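Section 4: Setting Up the Trotent Sewing Table

4.1 Before you begin

This section applies to the Trotent folding sewing table as supplied to classrooms, community workshops and private customers by Westanent. It covers unfolding the table, fitting the machine platform, levelling and the first use of the extension leaf. The fitting of castors is dealt with in Section 6. Instructions for the cutting mat are printed on the sleeve in which the mat is packed.

Read the whole section once before starting. The table must be set up by two adults. One person alone cannot safely support the main top while the second pair of legs is brought down.

You will need:
Cross-head screwdriver, medium
Spirit level
Hex key (supplied, taped to the underside of the extension leaf)
Soft cloth or blanket, large enough to cover the floor beneath the top

Choose a position on a firm, level floor. Allow 600 mm of clear space on the side where the operator will sit, and make sure that the chair can be pushed back without meeting a wall, radiator or door. The table should stand within reach of a wall socket. Extension leads are not recommended, and must never be run across a walkway.

CAUTION: The folded table weighs 22 kg. Lift with bent knees and a straight back, and do not carry it by the extension leaf.

4.2 Unfolding the legs

1. Spread the cloth on the floor and lay the table on it with the legs facing upwards.

2. Release the retaining strap. Keep the strap, as it will be required whenever the table is stored or moved.

3. Raise the left-hand pair of legs until the brace locks with a click. Pull gently on the brace to confirm that it has engaged.

4. Raise the right-hand pair of legs in the same manner.

5. With one person at each end, turn the table on to its side and then on to its feet. Do not drag the table while it is resting on one pair of legs.

NOTE: The braces may be stiff when new. Do not apply oil. Oil will travel along the brace and mark fabric placed on the lower shelf.

4.3 Fitting the machine platform

The platform is the lowered section on which the sewing machine stands. It has two positions. In the lower position the bed of the machine is level with the table top, and this is the usual setting for garments and curtains. In the upper position the platform itself is level with the top, and the table may then be used for cutting out or for hand work.

1. Remove the machine from the table, if one is present. The platform must never be adjusted under load.

2. Turn both thumbscrews anticlockwise until the platform moves freely.

3. Lower the platform until it rests on the stops. The distance from the stops to the edge of the table opening varies with the insert chosen, so check the letter on the insert against the chart inside the front cover.

4. Tighten both thumbscrews by hand. Pliers will damage the thread and are not to be used.

5. Place the machine on the platform and pass the lead and the foot pedal cable through the slot at the rear.

CAUTION: Keep fingers clear of the gap between the platform and the top at all times. Children must not operate the thumbscrews.

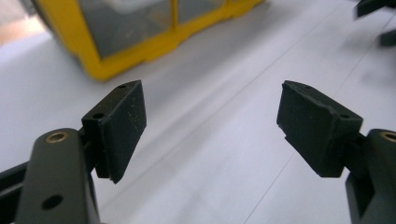

The platform will accept any domestic machine with a base no longer than 440 mm. Overlockers may be used, but the insert must be taken out first and stored flat. Where a class shares several machines of different makes, it is good practice to write the insert letter on a small label and attach it to the handle of each machine. Hyun inserts from the earlier table do not fit and should not be trimmed to size.

4.4 Levelling

1. Place the spirit level along the front edge of the top.

2. Turn the adjusting foot on the lower leg clockwise to raise that corner. Make small changes and check again after each one.

3. Repeat with the level placed from front to back.

4. Run the machine at low speed on a piece of scrap cotton. If the table moves or rattles, check the braces first and then the feet – in most cases a brace has not locked fully.

A table that is moved from room to room should be levelled each time. On carpet, expect the feet to settle during the first week and check the level again on the following Wednesday, or on whichever day the room is next cleaned.

4.5 Raising the extension leaf

1. Lift the leaf until it is slightly above the level of the top.

2. Swing out the support arm.

3. Lower the leaf on to the arm and tighten the retaining bolt with the hex key.

The leaf is intended to carry the weight of fabric only. Do not sit or lean on it, and do not stand an iron on it, whether hot or cold.

4.6 Help and spare parts

Spare thumbscrews, feet and straps may be ordered from the Westanent parts desk at Fudcombe. Please give the table number, which is stamped on the inside of the rear rail. Questions about using the table in schools should be addressed to Seung-woo Ji at the same office. The parts desk is closed for stocktaking in July, and orders received during that month are sent out when it reopens.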